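Ayuba Wumbei spends most of his working hours moving ordinary things from one spot on a table to another. He does it through a pair of robot arms, and every move is saved so that a learning system can train on it later.

He has been at Skondelent since April, on a project the staff call Wellwood. Before that he repaired office copiers.

"People think I write code," he said. "I don't. I show the arms what to do, and then I show them again."

A single try is called an episode. Wumbei's target is 100 episodes in a shift, and on a good day he gets there by 4 p.m. On his first day he managed 23.

"I kept squeezing too early," he said. "You have to learn where the fingers are. Your own hands don't help you much at the start."

The tasks are short. Pick up a roll of tape, put it in the rack. Take it out, put it in the box. Between episodes he shifts things a few inches or turns them, so the system doesn't learn one layout by heart.
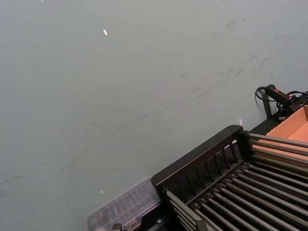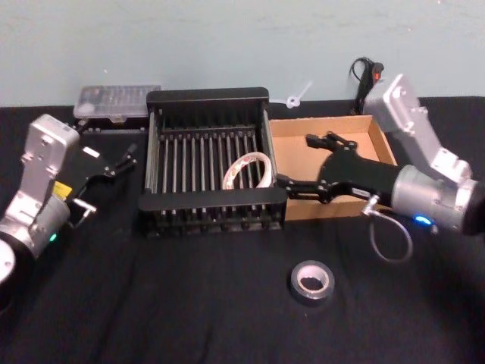
He talks a lot about bad episodes. Some are thrown out, such as the ones where he stops to think with the arms hanging in the air. Others are kept on purpose. If a roll slips and he recovers it, that goes in with a note.

"A slip with a good recovery is worth more to me than a clean one," he said. "The model is going to drop things too. It should have seen somebody pick them back up."

The notes go into a program called Quansah, which was written in-house and which he describes as slow but fine. Each episode gets a task name, a pass or fail and a line of free text. He reviews 40 episodes every morning before recording anything new.

I asked how he knows when a task has enough examples. He said that isn't his decision. The training group runs a test and sends back a number. The last one for the rack task was 73 percent, and they asked for more episodes with the tape starting near the edges.

"So that's what I'm doing this week," he said. "Edges."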